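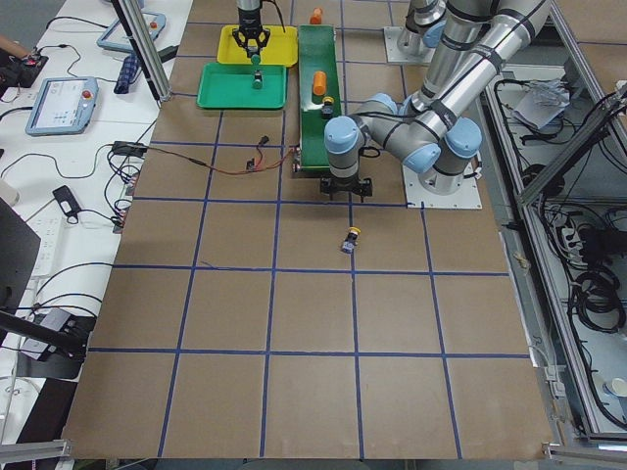
The Button That Doesn't Do Anything

The city of Gatville wants to spend its transportation money on an app. You'll press a spot on your phone, a signal will go to a box on the corner, and the walk light will come on when the system decides you deserve it. The firm selling this is called Nolte, and its pitch to the council in March used the word "responsive" on nearly every slide.

I have crossed Devine Avenue on foot for 30 years, and I have my doubts.

We already have a way to ask for the walk light. It's bolted to a pole. The trouble is that on most of Devine it stopped meaning anything long ago, when the signals were put on fixed timers and the buttons were left where they were. You press, you wait, and the light changes when it was going to change anyway. The city has never put up a sign saying so. I asked the traffic office which buttons still work and got a polite email that didn't answer the question.

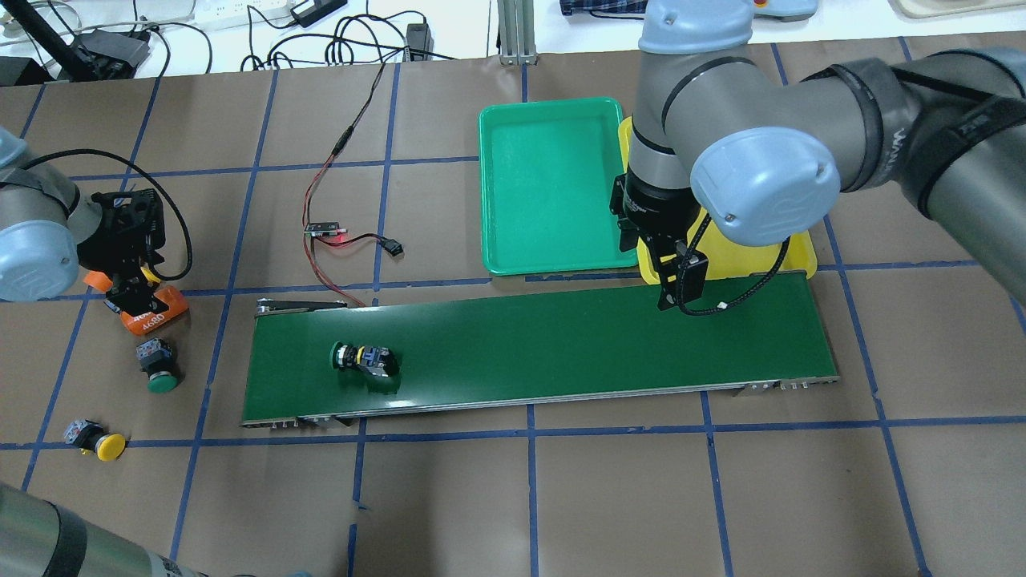

So when I hear that people "don't engage" with the crossings we have, I want to know what they were supposed to engage with. The city's own survey drew 1,006 replies, and the most common complaint was the length of the wait. An app doesn't shorten a wait. Somebody has to take seconds away from the cars and give them to the people standing in the slush, and I have yet to hear anyone at City Hall offer to do that.
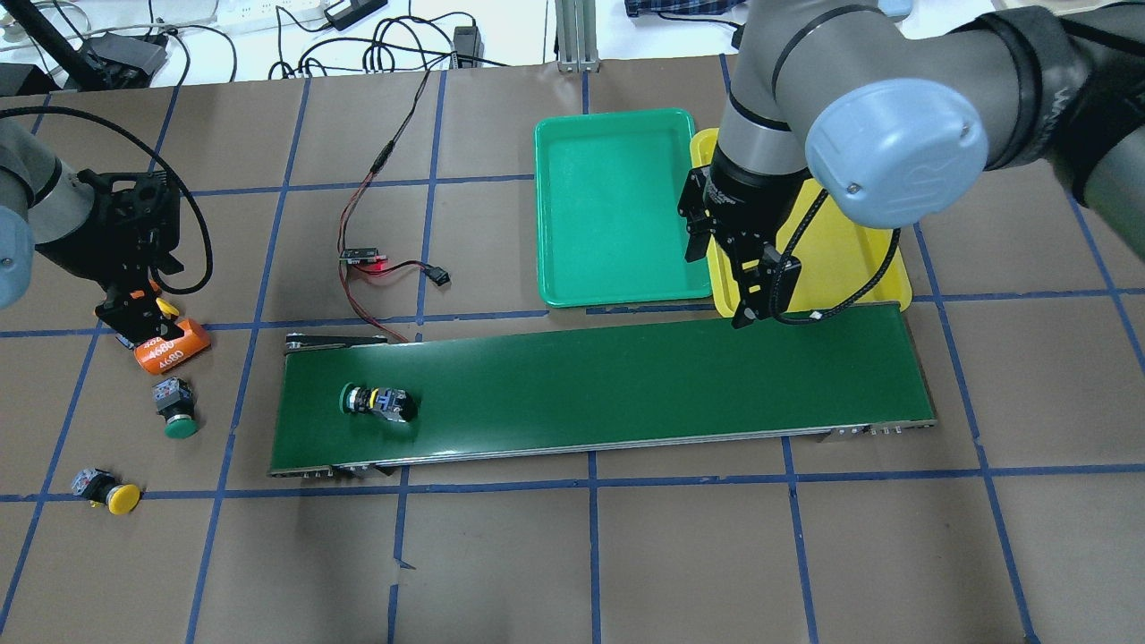
Cost is where the pitch gets slippery. Nolte quotes a price for the first 3 intersections and goes vague after that, with a yearly fee that "scales with usage." A plain push button has no yearly fee. It's a humble part, a round green cap on the end of a switch body, and it asks nothing of the person using it. My neighbor's kid can work one. So can a man with both arms full of groceries, if he has a free elbow.

Then there's the matter of who carries a phone, and whose is charged, and who wants the city to know which corner they stood on at 6 in the morning. The Cokora Street senior building has 400 residents. I'd like to see the plan for them. The slides had a picture of a smiling jogger.

I'm willing to be wrong. If the council runs a fair trial — one corner with the app, one corner with a working button and a shorter wait — I'll read the results. But I've watched this town buy a parking app, drop it, and buy another one, and the meters on Devine still eat quarters.

Fix the buttons first. Wire them back up, or take them down and admit the timers are in charge.

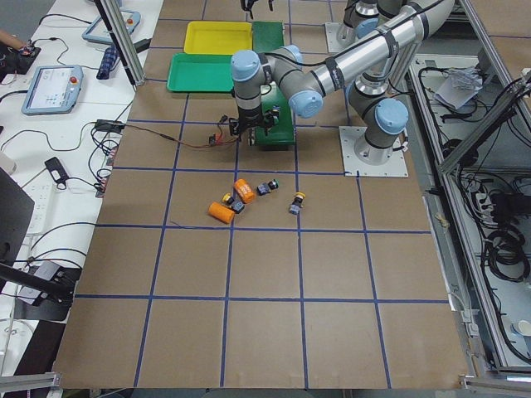
Silver arm with light blue joint caps, over a taped tabletop.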